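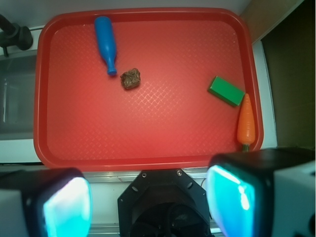

Dirceu Portela
Senior Adviser, Household Automation, Trestlow Institute

Speaker notes: Can a machine do the dishes yet?

Opening (keep to two minutes). Thank the Grotolia chapter for the invitation. Acknowledge Svyatoslav Stelmakh, who chairs the afternoon panel and will take questions on workplace safety.

The short answer is "in part". Members will have seen footage of machines folding towels and loading racks. Ask the room to consider how many of those tasks would be accepted if a paid employee did them at the same speed. A tray beside a kitchen sink, with a bottle and a few small things on it, is a fair test of where the field stands. A person clears it without a thought. A machine must decide what each item is, where to take hold of it and where it belongs.

Refer to the Batista trial, as reported to members in December. Of 600 attempts at clearing a tray, 301 were completed with no human help. Pause here. The figure is encouraging for research and inadequate for a household. The median attempt took 62 seconds. 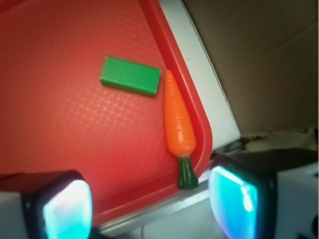 Reliability should be judged on the awkward cases. The Institute's position is that a service provider must report results for items in difficult positions separately from items in the open. A toy carrot lying close against the raised rim of a tray leaves little room for a finger on that side, while the green block a short distance away can be approached more freely. A single average conceals the difference between the two.

Shop floors. Note that the Cludier packing line is further along, as its parts arrive in a known order and its lighting is fixed. Homes offer neither condition. Caution against carrying factory figures into consumer advertising.

Recommendations. Purchasers should ask for unassisted completion rates, and for the number of different homes in which testing was done. The Institute favours a minimum of 40.

Hand over to Mr. Stelmakh for the panel. Slides will be available from the registration desk.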